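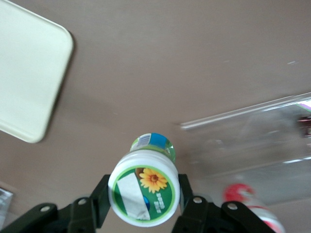

4. Building an anthology

This section covers putting several stories by different authors into one Prorkex book file. If you are making a book by a single author, use section 3. You will need a finished copy of each story and the signed permission for it.

The examples use the sample project that comes with Prorkex, a science fiction anthology called The Hutsuliak Relay, edited by Rami Twal. You can open it from the Help menu and follow the steps there before trying them on your own book. Changes you make to the sample are kept until you choose Reset Sample.

4.1 Creating the project

1. From the File menu, choose New, then Anthology.
2. Type the title of the book. Leave the subtitle blank if there isn't one. Do not put "edited by" in the subtitle box.
3. Type the editor's name in the Editor box. For two or more editors, press Add after each name. They will be printed in the order shown.
4. Choose a page size. This can be changed later, but page breaks you have set by hand will be lost.
5. Press Create. An empty contents list opens on the left.

Note: The project type cannot be changed once it has been created. If you started a single-author book by mistake, make a new Anthology project and copy the stories across.

4.2 Adding the stories

1. Press Add Story and pick the file. Prorkex accepts word-processor files and plain text.
2. Fill in the author's name as it should appear in print. In the sample, the third story is by Pantelis Tzavaras, and his name is entered in that form on both the story card and the copyright card.
3. Enter the story's title. Prorkex does not read it from the first line of the file. If the title is also typed at the top of the story, delete it there or it will appear twice.
4. Choose Original or Reprint. For a reprint, a second box opens for the place and year of first publication.
5. Press Save Card.
6. Repeat for each story.

The word count appears under each title. It includes epigraphs and section headings but leaves out footnotes. Stories can be any length, although those over 2000 words are opened in parts, and you may see the text pause for a moment when you scroll from one part to the next. The parts are joined again in the finished book.

Caution: Adding a new version of a story replaces the old one, including any corrections you made inside Prorkex. Save a copy of the project first.

4.3 Setting the running order

Stories are listed in the order you added them. To move one, drag it by the handle to the left of its title, or select it and press Move Up or Move Down. The contents page is updated when you next save.

To group stories under a part title (for example, by the period in which they are set):

1. Press Add Divider.
2. Type the part title.
3. Drag the divider above the first story in the group.
4. If the part has its own page, tick Start on a right-hand page.

A divider applies to every story below it until the next divider. An afterword placed at the end of the list will therefore be counted in the last part. To prevent this, open the afterword's card and tick Outside all parts.

4.4 Introductions and author notes

There are three kinds of extra text. The general introduction goes before the first story and has its own page numbers in small Roman numerals. A headnote is a short passage printed above one story. An author note is printed either after the story or in a single list at the back.

1. To write an introduction, choose Front Matter, then Introduction.
2. To write a headnote, open the story's card and choose Headnote. Headnotes are set in the same type as the story, one size smaller.
3. To write an author note, open the card and choose Author Note.
4. To choose where author notes go, open Book Settings and select After each story or At the back. The setting applies to the whole book.

Notes at the back are sorted by surname. Prorkex takes the last word of the name as the surname. Where this is wrong, type the correct form in the Sort As box.

4.5 Invented words, names and symbols

Science fiction often contains names and words that are not in the spelling list. Each story has a word list of its own, so that a ship's name in one story does not hide a misspelling in another.

1. Open the story and choose Check, then Story Words.
2. Look through the list of unknown words.
3. Tick those which are correct and press Keep.
4. Leave the rest unticked. They will be underlined in the text.

Accented letters and Greek letters will print correctly in all the supplied typefaces. Made-up alphabets need their own typeface, which must be added under Book Settings, Type. Check that your licence allows it to be included in an e-book.

4.6 The copyright page

Prorkex builds the copyright page from the story cards. Each line gives the title, the author and the year, followed by the words you have chosen for reprints.

If a card is incomplete, message 103 is shown when you save. Select the message to go straight to the missing box. You can carry on working with the message showing, but the book cannot be exported.

Caution: Prorkex does not check permissions. Ticking Permission received on a card is only a record for your own use.

4.7 Making a proof

1. Choose File, then Export, then Proof.
2. Select Suvlow for a printed proof or Sillik for one to be read on a screen. A Suvlow proof shows trim marks. A Sillik proof has a linked contents page.
3. Choose Whole Book, or tick the stories you want.
4. Press Export and choose a folder.

To send each author only their own story, tick Separate files. Each file is named after the story, with the title shortened to 22 letters. Two stories whose titles begin in the same way may be given a number at the end of the file name.

Corrections that come back from authors are entered in the story text, not in the proof file. See section 5 for marking a story as final.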